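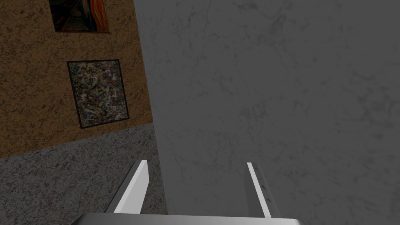
Old Quarry at Hovik Opens Its Gates to Stone Carvers

2018-01-14

The old marble quarry at Hovik has a new life, and the town could hardly be happier! Last weekend the lower yard opened as a shared workshop for stone carvers, with covered benches, a small library and a kitchen that already smells of coffee and cardamom buns.

The idea came from sculptor Dalia Urbonaitė, who moved to Hovik to work with the local gray marble and found most of it sitting in piles behind a locked fence. "I kept walking past this beautiful stone and thinking, somebody should be carving that," she said at the opening. "So I knocked on the door of the quarry office, and they gave me the key the same afternoon."

Getting the place ready took longer than that. The roof over the old sawing shed had to be replaced, the wiring was from another age, and there were 3,400 offcuts to sort by size and quality. The town put in the money for the roof, and Cullano, the building supply store on Harbor Road, gave the lumber for the benches. There are 17 of them, all built by hand, and every one was taken by noon on opening day.

Hovik marble is softer than many people expect, and it has cloudy gray patterns that change from block to block. For years it went mostly into window sills and stair treads. Carvers like it for other reasons: it holds a fine edge, it polishes up well, and small pieces are light enough to carry home on the bus (one happy beginner did exactly that, with a half-finished owl in her backpack).

Beginners are very welcome. The first course starts in two weeks and covers basic tools, reading the grain of a block, and how to keep the dust down. You don't need to bring anything except sturdy shoes. Goggles, masks and chisels are on loan, and the stone for your first piece is free.

More is on the way. The Masilela gallery has promised its front room for a show of new work in November, and Urbonaitė hopes to fill it with pieces by people who had never picked up a chisel before this winter. She also wants to carve a long bench for the ferry landing, out of a single block that has been lying by the quarry gate since the last crew left. Moving it will be a job in itself!

The yard is open every afternoon until six, and visitors can come in to look around and talk to the carvers. Sign up for courses at the quarry office or at the library desk in town. Parking is by the upper gate; please leave the lower road clear for the stone truck.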